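Print this page | E-mail this handout
Reading time: 4 minutes

Movement and Healthy Aging
Handout for Session 4: Balance Training and Falls
25 Oct 2022

Welcome back! Last time we finished with bone density and ran out of time for the balance material, so we pick it up here, and I'm glad, because balance is my favorite topic in the whole course. It responds to practice at almost any age, you need hardly any equipment, and people can often feel the change for themselves.

First, a quick review. Three senses feed the balance system: vision, the inner ear, and the position sense in the feet, ankles and neck (proprioception, for the quiz lovers). The brain compares all three, all the time. When one gets weaker, the others can carry more of the load. Try standing on one foot at the kitchen counter with your eyes open, fingertips ready to catch the edge. Now look slowly left and right. See how much harder your ankle has to work? That wobble is your ankle making corrections, and it's great to feel it happening.

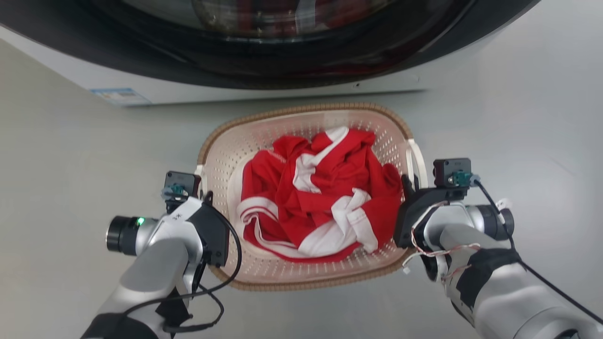 Vol. 13, No. 4

Now to what works. Walking is wonderful for the heart, but walking alone is a weak way to prevent falls. Programs that do well tend to challenge balance directly: a narrow stance, shifting weight, stepping in different directions, getting up from a chair without using the hands. Tai chi fits the bill beautifully, and so do many dance classes (yes, the Plenska folk dance group counts!). Leg strength matters too, especially at the hips and calves.

The key word is progression. If an exercise feels easy, it has stopped being a challenge. Narrow your feet, use one fingertip of support where you used a whole hand, or add a head turn. Change one thing at a time.

For the Bindwood practice log, please do 20 minutes on each practice day:
- Heel-to-toe stand, both sides
- Sit to stand from a firm chair
- Side steps along a counter
- Calf raises

Stay near something solid. Stop if you feel dizzy or have pain. Anyone with a recent fall, a new medication or numb feet should talk to a doctor or physical therapist before starting.

Question to bring in November: why might a new pair of bifocals raise the risk of tripping on stairs?

Reader comments

gracefulish: Did the heel-to-toe stand while the coffee brewed. My left side is SO much worse than my right. Is that normal?

Grumau walker: A difference between sides is common, my PT told me. Start with the weaker one.

tk_evening section: Is the log due before or after the strength session? The syllabus has both.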